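Two-arm zipper task: closing arm drags the whole bag instead of the slider

Posted by mirkdale_bench in Student Projects, 25th February
646 views, 2 replies

Our group is doing a bag-zipping task for the second half of an intro robotics course. There are two arms, each with a gripper and a wrist camera, plus one fixed camera looking at the table. One arm is meant to hold the bag and the other takes the zipper tab and moves it along. We drive both arms by hand to record the motions and then train on the recordings.

We started in January with a flat pencil case and that went fine. The bag is much harder. When the second arm pulls on the tab, the fabric follows it, the zipper bunches up and the slider stops moving. If we grip harder, the bag folds over at the top and the wrist camera loses the tab completely. We have 1338 recorded tries saved and I would guess a lot of them are no good for training.

Putting the bag against a block helped a little, but the instructor wants it standing free on the table. We are allowed to choose what goes in the bag and where the arms hold it. The speed limit has to stay as it is.

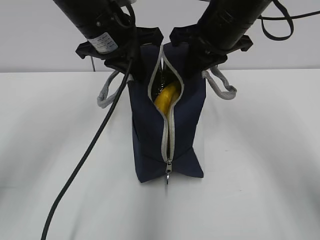
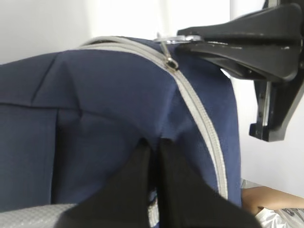

The bag is fabric with a light gray zipper, navy on the outside. I have tried a slower pull and a lower pull, and the slower one was better but still jammed on the curved part. Is there a known way to hold something this soft? Should we be training on the failed tries as well, or throwing them out? The demo for the class is in three weeks and we'd like to have something that works most of the time.

jurco_fan
Put something heavier in the bag. An empty bag will always follow the pull.

Ayantu Berhe
I helped with a project like this in our school club last year, with a Truvex arm on each side. A few things that made a difference for us:

Hold the fabric close to where the slider is, and on the side it is coming from. If the holding gripper is far from the slider, everything in between stretches and folds before the slider moves. On a long zipper this means you need to stop partway, let go and take a new grip. It adds time but our jams mostly went away.

Pull along the line of the teeth. On a straight zipper that is easy. On a curved one the direction has to change as you go, and people driving the arms by hand tend to keep pulling the way they started. Have one person drive and another watch the fixed camera view and call out when the angle is off.

Check where the tab is lying before you start. If it hangs flat against the fabric the fingers will pick up cloth along with it. We added a small move at the start to lift the tab with one fingertip – it was the single most useful change we made.

For the recordings, go through them and sort them. Keep the clean ones, and also keep the ones where it jammed and the driver backed up and fixed it, as those teach the recovery. Drop the ones where it jammed and the driver gave up. It is boring work but you can split it between the group. Our settings file had a line called Allow regrasp that was off by default in the version the club used, so if yours came from the same course kit, look for that too.

I agree with the reply above that weight helps, but don't overfill it. When the sides are pushed apart the zipper is under tension and the last part is very hard to close.

mirkdale_bench
Thanks both. We were holding at the top corners the whole time, so regripping is the first thing to try. I checked and the regrasp line is in our file and it is off. Will sort the recordings this week and post back with how many are left.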